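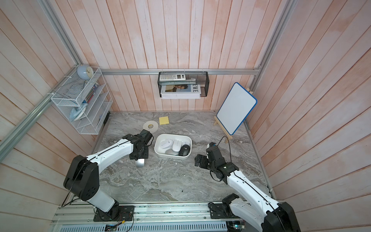 **Stondorside Publishes Its Upkeep Routine for a Two-Arm Sorting Cell, Including the Parts It Doesn't Trust**

ZEMDEN, Feb 26, 2020. Stondorside, a small shop that sets up and repairs bench-top robot cells, today released the full upkeep routine for its two-arm sorting cell. The cell has a reputation in the trade for running itself. The shop would like to correct that.

"I keep reading that cells like this need no attention once they're bolted down," said Rosemarie Grube, who looks after the machine. "I would love to meet the one that doesn't. Mine wants 7 checks before I'll let it pick up a computer mouse."

The cell handles ordinary desk goods: mice, discs, sticky notes, that sort of thing. The two arms stand side by side on one aluminum base rail and reach in over a shared tray. Most of the trouble starts at that rail. Each arm bolts to its own mounting plate, and if a plate shifts even slightly, the gripper comes down beside the object and closes on air. The software will often report a good pick anyway.

Stondorside's routine therefore starts with the bolts and leaves the screen for later. The order is as follows:

1. Cut power to both arms and let them settle by hand.
2. Check every mounting plate bolt against its paint mark.
3. Follow the wiring along the rail and look for rubbed spots.
4. Move each wrist through its full swing and watch the cable loop. It should never pull tight.
5. Wipe the gripper jaws and the work surface. Crumbs of debris do get under flat items.
6. Power up one arm at a time and send it to its home position.
7. Run both arms over the tray at low speed, with a hand on the stop button.

The last check is the one people skip. Each arm can pass on its own and still clip the other over the middle of the table. The vendor of the control package, Skaredeo, supplies a setting meant to keep the arms apart. Stondorside leaves it on and does not rely on it.

The shop also takes a dim view of automatic calibration. It tried the Ramalho calibration add-on last November and logged 455 picks with it. The add-on gave the cell a passing score every morning, including on the mornings when a loose plate had put the left arm off its mark. A person with a wrench found the fault. The add-on has since been switched off, though Grube says she would try a later version if someone can show her it notices a loose bolt.

"A score is fine," she said. "I want to know what it measured."

Stondorside makes no claim that the routine cuts repair costs. It has not kept records long enough to say, and it suggests buyers ask how long anyone else has kept theirs. A full pass takes 240 seconds when nothing is wrong. When a cable has to be replaced, the cell is down for the rest of the shift.

The routine may be copied and changed freely. Printed copies are available at the Stondorside front desk in Zemden, and corrections from people who run similar cells are welcome there. Sales calls about self-healing robots should go elsewhere.

**Press contact:** Rosemarie Grube, Stondorside, Zemden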